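Consumer Math, Unit 4: Unit Pricing
Instructor: Yesenia Cuervo

Unit price is the total price divided by the amount in the package. Use the same unit for both items before you compare. Ounces against pounds will give you a wrong answer.
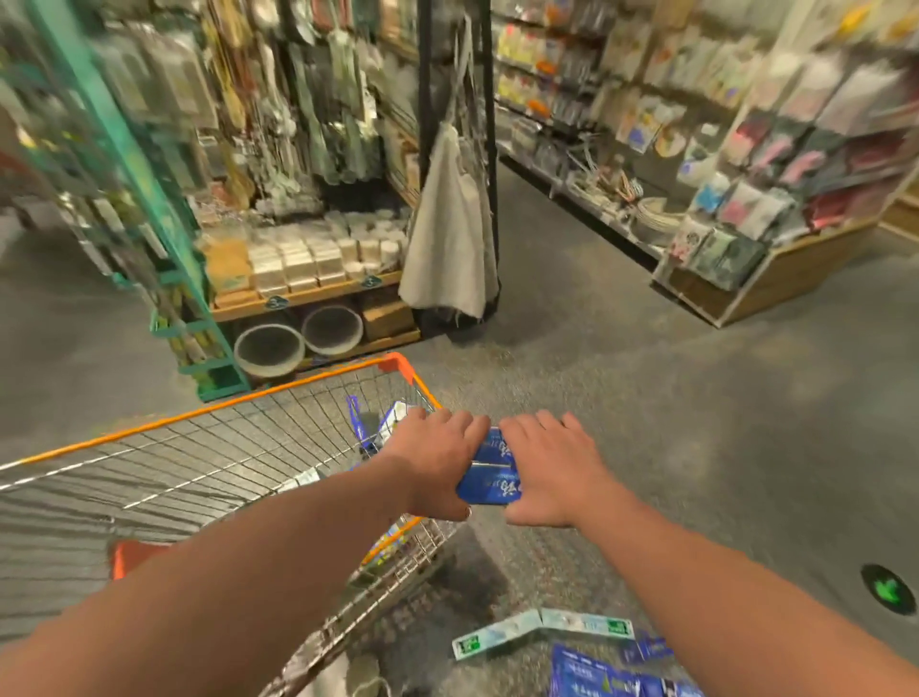 Shelf tags usually print the unit price in small type. Check which unit the tag uses. Paper goods may be priced per sheet on one tag and per roll on the next.

Sale prices change the unit price, so work it out again. With 20 percent off, multiply the old unit price by 0.80.

Homework: problems 1 to 25, odd only. Round to the nearest cent and show your division.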